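Second month with the folding line

I've worked at the Pliden laundry in Tivthorpe for 14 years, most of them on the folding tables. In April we got two folding machines, and people keep asking me if I'm out of a job. I'm not, but it's a different job now.

The machines do towels and flat sheets. Shirts still come to us, and so does anything with a hood. Before, there were eight of us folding. Now Parvaneh and I handle what the machines kick out, and the rest moved to sorting or to the Marsden route. Ehsan took the driving job and likes it. Seung-woo didn't want either one and left.

My wrists are better. I used to wake up with them numb. On the other hand, the shift is quieter, and I spend more of it watching a belt.
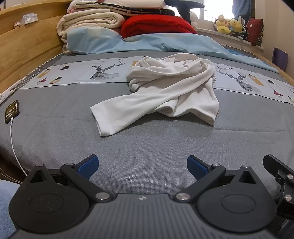 Shirts are the hard part. A towel has four corners and a shirt lands however it lands, with a sleeve under it or off to the side, and you have to find the shoulders before you can do anything. I can do that without looking. Management says shirts are next, maybe by winter. We've asked what happens to the two of us then and they said they'd get back to us. The meeting is in June.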